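Open day at the Nuttall workshop

Members visited on 2023-09-29 for a demonstration of the Granasside hand. Trevor Parsons ran the session over a table dressed in a rose-print plastic cloth - glossy surfaces are a known problem for the depth sensor.
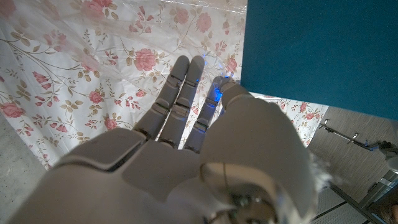
Next visit

Ingegerd Solheim is arranging a trip to Tosville in January. The tour covers the gearbox test line and lasts 77 minutes. Send names to Lợi La.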